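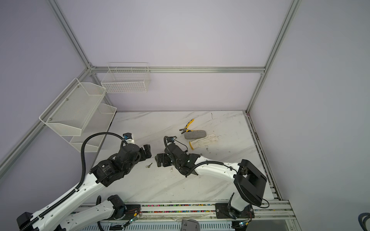
A reader of the first version of this guide wrote to say that the marble-look top was the part giving the most grief, as every smudge shows and the instructions skipped straight to the baskets. Fair point! So cleaning now comes first, and the hanging storage second.

Section 3: Getting the Pestura work nook ready

Wiping down the top

1. Take everything off the surface, even the small stuff you think you can wipe around.
2. Brush loose grit toward you with a dry cloth. I use an old T-shirt.
3. Mix a drop of dish soap into warm water, wring the cloth out well and go over the whole top. Don't mistake the gray veins for dirt (I scrubbed at one for ages).
4. Leave stubborn specks under a damp cloth for 25 minutes, then wipe again.

Caution: no scouring powder, please. It dulls the finish and you can't get it back.

Adding the wall storage

5. Hang the two-tier mesh shelf on the left wall and tighten the small screws by hand first. Snug is enough.
6. Hang the wire basket on the back wall, with its little dividers facing front.
7. Press down gently on each one. If it wobbles, go back to step 5 – don't just load it and hope.
8. Put your hand tools, gloves and wiping pads out on the top before you decide where they'll live.

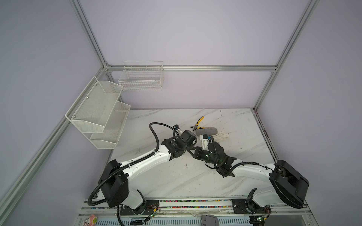 Fig. 3-2. Shelf and basket up, still empty; pliers, pad and glove on the top.

Note: I like pads and gloves in the basket and heavier tools on the lower tier. If you bought the Zillix spare screw pack, it's part number 3711. Keep the leftovers in a jar, you'll want them for Section 4.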